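About Trimalus

Trimalus began with one shelf of baskets at the back of a shop that mostly sold paint, and if you had told us then that we'd someday have a storeroom with almost 2000 of them in it, we would have laughed and gone back to sweeping. We just liked baskets. We liked them for bread and for mail and for the little odds and ends that land on a table by Friday and have nowhere to go.

These days we fill a long, bright room on the Arango side of town, with the Paltent line of round hampers near the door and the smaller table baskets further in, where you can take your time with them. We carry 24 colors in the table range (orange is still the one people cross the room for, and teal has been creeping up on it ever since we added the storage cubes). Please pick things up! Run a thumb along the rim, set one down and see how it sits — a basket that looks lovely on a shelf can feel all wrong once it's beside your own fruit or yarn.

We also run a tidying table every Friday at 4, and you're welcome to bring along a drawer, a box or a bag of whatever has been getting on your nerves. We'll put the kettle on and help you sort it into something you can live with, and you don't have to buy a thing. Some people come once and some have been coming since the paint shop days, and we're fond of both kinds.

If you can't get to us, the Wuvon catalog goes out each July, and we're always glad to answer a letter about sizes, even a long one. 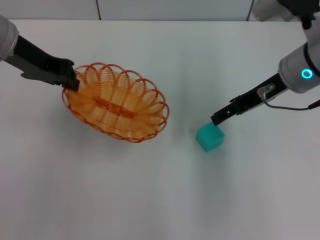 Wuvon catalog reader: I bought an oval one for napkins and it has ended up holding keys, stamps and the dog's leash, so now I need a second for the napkins.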